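FOR IMMEDIATE RELEASE
Clarkgate, February 11, 2019

Rosmont pigs are back, and this time there's a red one

I'm Fatima Obi, I run the small gift side of Rosmont, and I get to write this one myself because it's about the pigs. If you've been in the Clarkgate store over the past year you'll know people kept asking for them (sometimes the same people, sometimes twice in a morning!). So we're bringing back the peach piggy bank and adding a bright red one to go with it. Both go on sale in April.

The first run is 900 pigs, and 544 of those are already spoken for by shops that wrote to us over the winter. Each one sells for $15. The stopper is still underneath, so you can get your coins out without a hammer — my grandmother's pig met a hammer, and I have never quite gotten over it.

Padmavathi Iyer worked on the new color with me, and she wanted a red you could spot from across a room. We went through three reds. The first looked like tomato soup and the second was nearly brown under the store lights. "The peach one is for the grandparents and the red one is for the kid," she told me, although I've already put my name down for red and I'm 51.

Shops can order either color or a mix. Please tell us which you want when you write, as we can't swap them after they've been packed.

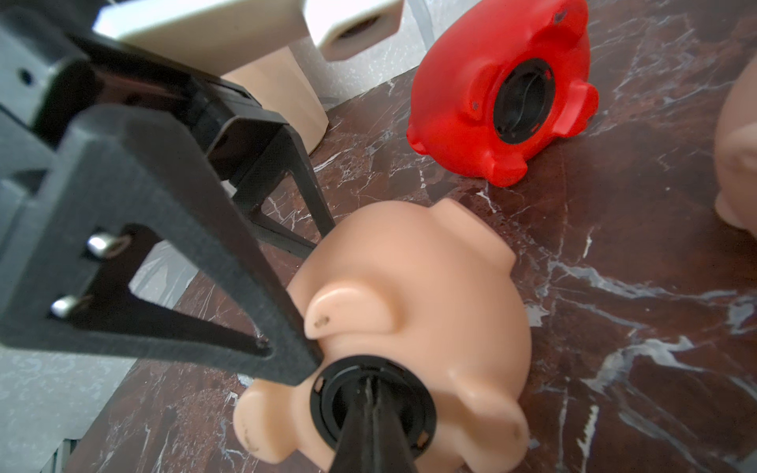 Belly up, with the black stoppers showing.

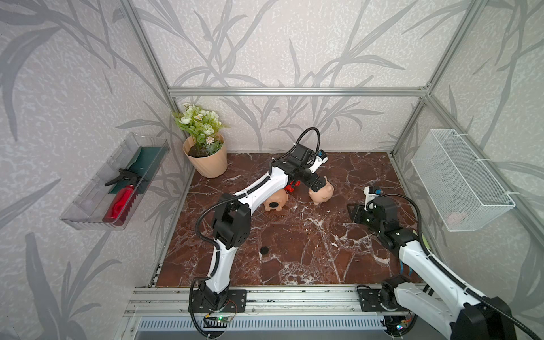
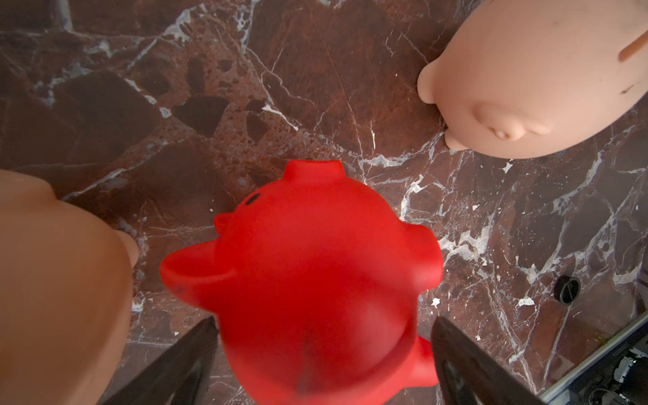 The red one from the back, with that big cupped ear.
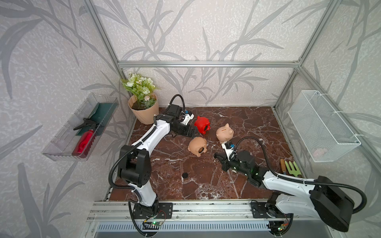
Bamboo leaves on the wallpaper, and a potted plant with little white and cream flowers.

Rosmont News, Issue 3

Store orders go through Sreekumar Reddy at the Clarkgate office. Press samples come from me, and I'll happily send one of each color if you have a desk that needs a pig on it. We're also after your own piggy bank stories for the April newsletter, so send those along too — hammers included.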